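# "광이 난다고 보호되는 건 아니다"

## 유리막 코팅 패키지를 팔다 그만둔 정비사에게 듣다

자동차를 새로 뽑으면 출고 서류 사이에 꼭 한 장이 더 끼어 있다. 유리막 코팅, 하부 방청, 실내 발수를 묶은 패키지 안내문이다. 그는 Udthorpe라는 시공점에서 6년을 일했고, 지난해 10월에 나와 지금은 동네 정비소에서 오일과 브레이크를 만진다. 이름은 쓰지 않기로 했다. 아직 그 업계에 아는 사람이 많아서다.

첫 질문은 간단했다. 코팅은 효과가 있는가.

"있죠. 물이 잘 구르고 세차가 편해요. 그걸 부정하는 사람은 없어요. 문제는 파는 쪽에서 그 얘기만 하지 않는다는 거예요. 돌빵도 막는다, 문콕도 버틴다, 도장이 새 차로 유지된다. 제가 교육받을 때 들은 말이 그대로 손님한테 나갔어요."

그 말을 믿었느냐고 되물었다. 그는 잠깐 뜸을 들였다.

"처음 1년은요. 그러다 제 차에 발라 봤어요. 겨울 한 번 나고 보닛 앞쪽을 보니까 찍힌 데는 다 찍혀 있더라고요. 막이 그렇게 얇은데 자갈을 어떻게 막아요."

### 보증서 이야기

그가 일하던 곳에서는 Zernska라는 제품을 썼다고 한다. 보증서가 두툼했고 손님들이 그 두께를 좋아했다. 내가 조항을 보여 달라고 하자 그는 휴대전화에 저장해 둔 사본을 열었다. 글씨가 작았다. 지정점에서 정기 점검을 받아야 하고, 점검을 한 번이라도 거르면 보증이 끝난다. 새똥, 수액, 철분, 자동 세차로 생긴 손상은 제외다.

"그거 빼면 뭐가 남아요? 차 도장이 상하는 이유가 거의 다 거기 적혀 있잖아요. 보증 청구가 들어와도 저희는 할 말이 있었어요. 점검 도장이 없네요, 하면 끝이에요."

그래도 실제로 보상받은 손님이 있지 않았느냐고 물었다. 기억나는 건 트렁크 한 판 재시공이라고 했다. 돈으로 돌려준 경우는 본 적이 없다는데, 본사에서 따로 처리한 건까지는 그도 모른다. 이 부분은 한 사람의 기억이라는 점을 감안해야 한다. 업체 쪽 설명은 다를 수 있고, 나는 그쪽 장부를 보지 못했다.

### 표면을 보는 법

그가 제일 답답해한 것은 손님들이 광택을 보고 상태를 판단한다는 점이었다. 갓 닦은 차는 무엇을 발랐든 반짝인다. 전시장 조명 아래에서는 더 그렇다.

"왁스를 발라도 그날은 똑같아요. 손님이 구별 못 하고, 솔직히 저도 눈으로만은 못 해요. 몇 달 뒤에 물 뿌려 봐야 알죠."
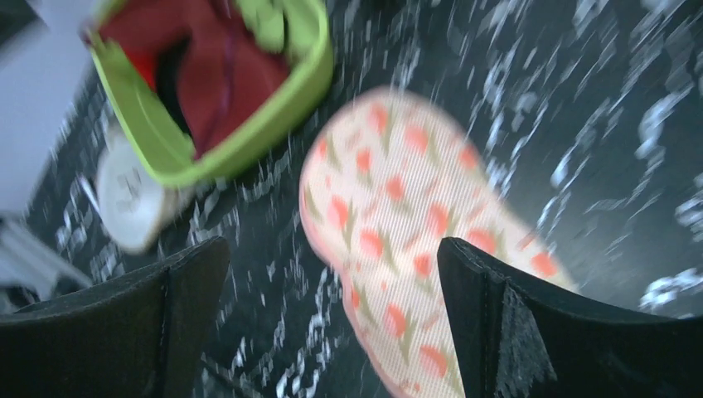 *검은 바탕 위의 꽃무늬 천.*

천 이야기도 나왔다. 시공점에서는 전용 수건을 따로 팔았고, 일반 천으로 닦으면 코팅이 상한다고 안내했다. 그는 절반만 맞는 말이라고 했다. 모래가 낀 채로 문지르면 어떤 천이든 흠집을 낸다. 전용이라는 이름이 붙은 수건도 바닥에 한 번 떨어뜨리면 마찬가지다.

"수건 값에 남는 게 꽤 있었어요. 저는 지금 마트에서 산 극세사 써요. 떨어뜨리면 그냥 걸레로 돌리고요."

나는 이 대목에서 조금 의심이 들었다. 그만둔 사람은 전 직장의 모든 것을 나쁘게 말하기 쉽다. 그래서 전용 제품 중에 돈값을 한 것은 없었는지 물었다. 그는 Khalaf 철분 제거제를 꼽았다. 휠에 뿌리면 반응이 분명하고, 손이 덜 간다고 했다. 다만 "그것도 굳이 시공점에서 살 이유는 없다"는 말이 뒤따랐다.

### 하부 방청은 다른가

하부 방청은 그가 비교적 후하게 보는 항목이었다. 바닷가나 제설제를 많이 뿌리는 지역이라면 해 둘 만하다는 것이다. 그런데 여기에도 단서가 붙었다.

"깨끗이 씻고 말린 다음에 뿌려야 해요. 물기 위에 뿌리면 안에 가둬 놓는 꼴이에요. 바쁜 날은 그 말리는 시간이 제일 먼저 줄어요. 손님은 차 밑을 안 보니까요."

확인할 방법은 있느냐고 하자, 작업 전후 사진을 요구하라고 했다. 그러면서도 사진이 자기 차 것인지 번호판과 함께 찍혔는지 보라고 덧붙였다. 예전에 같은 차종 사진을 돌려 쓰는 것을 봤다고 한다. 어느 가게였는지는 말하지 않았고, 나도 확인하지 못했다.

### 숫자를 믿을 것인가

Dondirbridge라는 업체의 전단에는 "세차 300회 내구"라는 문구가 큼직하게 박혀 있다. 인터뷰 자리에 들고 갔더니 그가 웃었다.

"300회를 누가 어떻게 셌는데요? 무슨 세제로, 무슨 압력으로요. 시편에다 물만 뿌려도 한 번은 한 번이에요. 시험 조건이 안 적혀 있으면 저는 없는 숫자로 쳐요."

전단을 뒤집어 봤지만 조건은 없었다. 나는 고객센터에 시험 성적서를 볼 수 있느냐고 문의를 남겼고, 글을 마무리하는 지금까지 답을 받지 못했다. "100% 자외선 차단"이라는 문구에 대해서도 같은 질문을 했다. 답이 오면 이 글 아래에 덧붙이겠다.

그렇다면 새 차를 산 사람은 무엇을 해야 하는가. 그는 패키지 계약서를 출고 당일에 서명하지 말라고 했다. 집에 가져가서 제외 조항부터 읽고, 그래도 하고 싶으면 그때 해도 늦지 않다는 것이다. 오늘만 할인이라는 말은 다음 주에도 들을 수 있다고 했다.

"세차 편하려고 한다, 그러면 하세요. 저도 말리지 않아요. 차를 지키려고 한다면 그 돈으로 앞쪽에 필름을 붙이든가, 그냥 통장에 두세요. 나중에 범퍼 칠할 때 쓰게."

필름은 믿느냐고 물었다. 두께가 있으니 코팅보다는 낫다고 하면서도, 가장자리 들뜸과 제거 비용 이야기를 한참 했다. 그쪽은 따로 한 번 더 만나서 듣기로 했다.

2023년 7월 6일이 아니라 미국식으로 적힌 그의 보증서 사본 출력일은 07/06/2023이었다. 점검 칸은 비어 있었다.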